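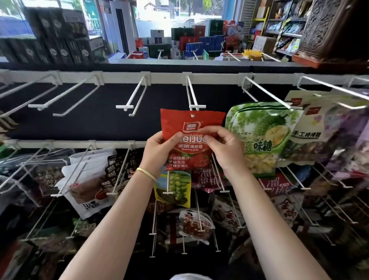 Hook display, upper row. Red gummy bag held by both sides, hang hole just under the hook tip.

August 17, 2021
Notebook: R. Haslam
Project: Treloar, peg hook handling

Goal for this week is to pick a gripper for hanging bags. Candidates are the Andetti parallel jaw with soft pads and the Zenddale twin suction head. Both go on the Soltari arm with the same wrist camera and the same controller settings, so the tool is the only thing that changes between runs.

Working notes on the reference grasp. Two hands, one on each side of the bag, thumbs on the front face. The right index finger is bent over the upper right of the front. Grip is wide and the top edge stays clear, so the hole and the hook tip are both in view. Neither of our tools does this alone. The parallel jaw has to take the bag from one side or from the top, and from the top it covers the hole.

Bench runs, single hook, 241 attempts in total over both tools.

Andetti jaw: side grasp is reliable on stiff bags. On soft ones the far side sags and the hole rotates away from the hook axis. Top grasp holds the hole square but the pads block the wrist camera for the last 12 mm of approach. Tried offsetting the pads to the left of the hole. Better, but the bag now twists on contact with the hook.

Zenddale suction: good on flat film, poor across wrinkles. Cups lose seal when the contents shift. Raising the vacuum did not help much and left marks on the film. Front face stays flat near the cups, which makes the hole easy to find. Release is clean.

Controller: dropped the force threshold on insertion to 6 N. At the old value the arm kept pushing after the hook tip missed the hole and bent the header. Camera exposure is still a problem with a bright window behind the display. White hooks against a black back panel segment well. Anything above the ledge line washes out, so I masked that region and the false hook detections stopped.

Open items:
- Neighbor clearance. The durian bags hang directly to the right of the red one. Jaw body needs room there and the bench rig has no neighbors at all. Add them.
- Hook tips. Some have a T-shaped end. Insertion path needs a tilt for those; straight approach will catch.
- Lower rows. Long hooks from one level pass in front of packages on the next. Planner treats hooks as short stubs. Fix the collision model before any run below the top rail.
- Cycle test of 600 hangs on whichever tool wins, same bag type throughout.

Leaning toward suction with a small side finger to stop the swing. Bracket drawing started, hole spacing still to be checked against the Soltari flange.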